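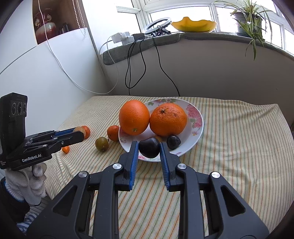

Fruit handling at the Losent teaching room

The Losent teaching room is a workplace in the town of Tuhiwai where people show simple household tasks with hand-held grippers, so that robots can later learn the same movements. It belongs to Losent, a small company that before this prepared fruit plates and baskets for hotels and offices. The room is known among its workers as "the table", although it has 3 tables today. It is often mentioned in local discussions about automation, as most of its staff came from the packing work which the company wanted to automate.

Background

Losent packed fruit by hand for many years. The work was seasonal, and the busiest month was November, when orders for gift baskets came in from the whole Rurora district. Workers stood at long benches, sorted the fruit by size and ripeness, and placed it on plates or in baskets. In the strongest season the company employed 185 people, many of them only for a few weeks.

The first automation at the company was a weighing and sorting line, bought from the supplier Drasen. It worked well with oranges and apples of equal size, but not with mixed plates, where soft and hard fruit lie together and touch each other. The line took over most of the sorting, and the placing stayed with people. After this the company started to record how experienced workers place fruit, and the teaching room was opened for that purpose.

The work

A worker holds one gripper in each hand. Each gripper has two fingers with blue pads on the inside, and the worker closes and opens them to take a piece of fruit and bring it to a plate or away from it. The tables are dressed as in an ordinary home, with a cloth and a patterned plate, and the fruit is mixed on purpose: large oranges, small citrus fruits and dark, glossy ones may all be used in the same task. White knitted gloves are worn at work.

One recorded task is called an episode. A short episode has 8 movements, for example moving several fruits from the cloth to the plate. The position of the fruit is changed before each new episode. If a fruit is dropped, the worker picks it up again and continues, and the episode is marked with the word "recovery". Such episodes are kept, as a robot must also learn what to do after a mistake.

The supervisor of the room is Heather Bright, who packed fruit at Losent before the sorting line came. She wrote the internal handbook, in which 777 episodes are discussed one by one. Several of her rules come directly from the packing benches. Fruit with a weak skin is gripped low and from the side, and a round fruit is set down before the fingers open — it must never be let fall, even from a small height. The handbook also asks that workers do not hurry, which was the opposite of the rule at the benches.

Changes for the workers

The change from packing to teaching was not the same for everybody. Permanent workers were offered a place in the teaching room or at the sorting line, and most of them accepted one or the other. Seasonal workers received no such offer. For families in Tuhiwai who counted on the November wages this was a real loss, and it remains the main complaint against the company.

Those who moved to the teaching room describe the work as lighter for the back and legs, but harder for the attention. Workers change tables during the shift and stop for a longer rest at half past ten. Some complained in the beginning about tired wrists, as the gripper has to be carried the whole time and its fingers do not feel the fruit as a hand does. Shorter turns were introduced after this.

Pay was another question. Packing was paid by the basket, and a fast packer could earn well in the season. Teaching is paid by the hour, with the same amount in all months. Older workers mostly preferred the second system, while several of the fastest packers left the company.

There is also disagreement about the skill itself. One view in the workforce is that the workers are giving away the knowledge which made them needed. Another view, held by Bright among others, is that this knowledge was never written down or paid for before, and that the recordings at least made it visible to the management. An agreement now says that a worker may ask to have his or her name kept together with the episodes.

Present use

Losent uses the recordings for a placing robot which stands beside the Drasen line and fills simple plates of one kind of fruit. Mixed plates are still finished by hand, by a group of packers who work in the same building. Workers from the teaching room join them in November, and return to the tables when the orders are done.

See also

Sorting line
Seasonal work in Rurora
Teaching by demonstration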